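The Toothbrush Question
From the Trelalwood Pantry Newsletter, August 23, 2024

Longtime readers will remember February, when this newsletter asked for toothbrushes. It was a modest request, three lines under the soup recipe. We had in mind a shoebox's worth, enough to finish the travel kits that go out from the side door on MacLeod Street. What we got was 900 toothbrushes, most of them in one delivery, in cartons that had been packed by someone who felt strongly that all toothbrushes are equal.

They are not equal. We know this now. Some are soft and some are medium. Some have the little rubber bumps for the tongue, which people either love or find insulting. They come in green, orange, red, purple, blue, beige and a range of pinks that would suit a baby shower. And a family of four that opens a kit and finds four identical green toothbrushes has been handed an argument to go with its toothpaste.

So the toothbrushes had to be sorted, and the sorting had to be by color. The suggestion that we sort by bristle was heard politely and outlasted.

The first system was the obvious one: a long table, some see-through containers along the back, and one color family to a container. Green and white in one, orange and red in the next, the pastels in a white bin of their own. Anything not yet assigned goes in the middle of the table, on the bare wood, where it can be looked at. A fair amount of looking goes on. You would think a white handle with a stripe on it would be easy to place, but is the stripe orange or is it pink? Opinions at the pantry were firm and did not agree. 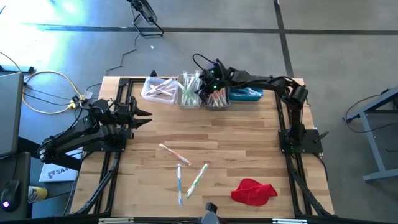
What the kits need

A few words on why any of this matters, for those who joined us after the soup era.

The kit is a zip pouch. Into it go a toothbrush for each person in the household, a tube of toothpaste, a comb, soap, a washcloth and a folded sheet with the pantry's hours on it. The pouches are the blue ones from Ekico, which we buy in packs of 16 and which have a zipper that works if you are patient with it. We make up kits in runs of 100, and a run goes faster when you can reach into a bin and know what color is coming out.

The rule for families is one of each color until you run out of colors. The rule for single kits is whatever is nearest, except that we try to keep the purple back. Purple is asked for by name. No other color is. Children ask for purple, and so do grown men who say it is for their daughter.

Beige has never been asked for. We have a good supply of beige.

The wrapper problem

Loose brushes do not travel, so everything that goes in a pouch goes in wrapped. That is where our tidy little system started to wobble, for the plain reason that clear wrap is only clear until there are several layers of it. Put one wrapped toothbrush on the table and you can name its color from the doorway. Put down a heap and what you have is a heap of shine. A bit of orange shows up near the top, something pale and greenish sits lower down, and the rest is glare and guesswork. They also slide. A stack of wrapped toothbrushes has no interest in remaining a stack, and they will climb over each other given the chance.

The wrap is noisy too. Anyone who has tried to eat candy at a funeral knows the sound. The group that uses the next room for chair yoga has been very gracious.

We switched to sturdier bins around this time, the kind with an oval handle hole in the end. These came from the Hatita catalog and are far better than the containers they joined, though they have one drawback, and we mention it so you can learn from us. You cannot see through them. A container you can see through needs no label. A tan bin and a dark bin, side by side, are two excellent places to lose a green toothbrush. The handle hole gives you a peek at whatever is packed up against that end, and it is usually plastic wrap. 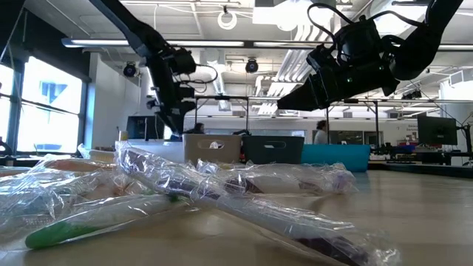

How we do it now

After some trial and a great deal of error, the table has settled down. For anyone who may be doing this at a school or a church or, heaven help you, at home, the current method goes like so.

Tip out less than you think you should. A whole carton on the table is satisfying for a minute and then it is your afternoon. Keep to a small spread that leaves you some bare table to work on.

Look at the end of the handle. The wrapper tends to bunch up somewhere along the way and the middle of a handle is often white or see-through no matter what color the brush claims to be. The rounded end is where the color commits itself. If you have a bright green end, you have a green toothbrush, and you may stop turning it over.

Pick up by the wrapper if you like, by the handle if you can. The loose end of the plastic makes a handy tab, but it also lets the brush swing, and it has been known to take its neighbor along.

Place, don't toss. Tossing is more fun. Tossed brushes land crosswise, crosswise brushes fill a bin in no time, and then you have wrappers sticking up over the rim and a bin that appears to be full and is mostly air. Half our "full" bins last spring were mostly air.

Put the strays aside and come back to them. Two-color handles go by the color there is more of. If there is the same amount of each, they go by the color we are short of. This is called judgment.

Do not rearrange the bins. We can't stress this enough. Once your arm has learned that one color lives at the left and another at the right, it will go on believing so for days, whatever you have done with the bins in the meantime. An entire run of family kits in the spring went out with a surprising amount of orange.

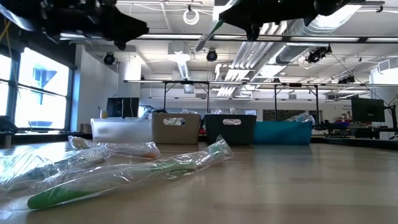

Wrapped and waiting: a green handle up front, the four bins behind.

What we could use

We do not need toothbrushes. Please read that sentence again before you go to the store. If you have already been to the store, we will take them, and thank you, and they will be sorted.

What the kits are short of is the other half of the equation. Toothpaste in small tubes is the main thing, and any flavor will do, though the cinnamon does tend to sit on the shelf beside the beige. Combs are low. Washcloths are very low, and they needn't match. New ones only, please. We were once given a bag of washcloths that had clearly led full lives.

We would also be glad of labels, the large sort that will stick to a plastic bin and stay stuck. The last batch held on nicely until the first humid morning and then let go all at once. For a while the floor was better organized than the table.

Drop-off is at the side door on MacLeod Street during pantry hours. If the door is shut, try it anyway, it sticks in August. There is a cart just inside for donations, and a notebook on the cart if you'd like to write down what you brought. Please don't leave bags on the step, where the sprinkler has opinions.

Kits can be picked up at the same door. Tell whoever answers how many are in your household, and if there is a color you care about, say so. We may be out of purple, but we'll look.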